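Puffer jacket (folding and storage)

A puffer jacket, also called a quilted or padded jacket, is an outer garment made of two layers of fabric with a filling held between them by lines of stitching. The compartments formed by the stitching are known as baffles. They run across the body in most designs and keep the filling from sinking to the hem.

Construction

The shell is usually a close-woven nylon or polyester. The filling is down, feather or synthetic wadding. Down is graded by the space a given weight takes up when left to expand. Synthetic wadding is graded by weight per square metre, and a light jacket such as the Waltine pattern uses 50 g. Edges are either bound or elasticated, and the seam gathers where the outer fabric is longer than the lining.

Folding

The garment needs a flat surface larger than itself, and in most homes this is the bed. The usual sequence, set out by Ineke Van Acker in her household manual, is as follows. The jacket is closed and laid face down. The sleeves are brought across the back. The sides are folded to the middle and the air is pressed out from the hem towards the collar - never the other way, as the collar is the thickest part and traps it. The folded jacket is then rolled or halved.

A made bed gives a firmer base than loose covers. Slippery shells tend to slide on smooth cotton and hold better on a fleecy blanket.

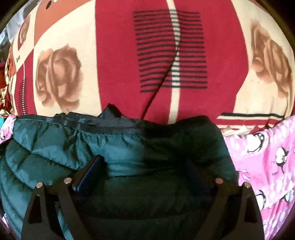
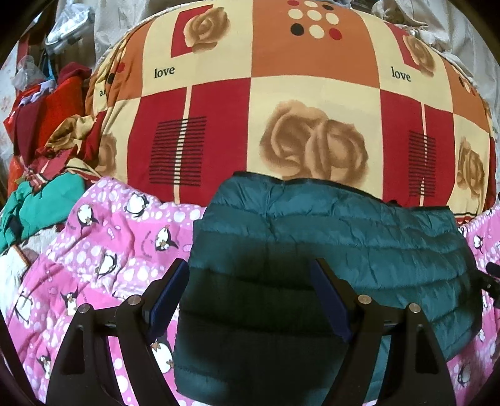 Puffer jackets on printed bedding.

Storage

Long storage under pressure reduces the loft of down. Els Desmet advises a loose cotton bag and a shelf over a vacuum pack, with the jacket taken out and shaken in April if it has been stored since autumn. Synthetic fillings are less able to recover from hard creasing - a jacket kept rolled all summer may show flat bands across the baffles.

Last edited 03/10/2020

Shares: 125 | Comments: 3

Sirko
Face down works much better than face up, thank you.

Zamo
Does the hood go in first or last?

Kutulstead
First, flat against the back, then the sleeves over it.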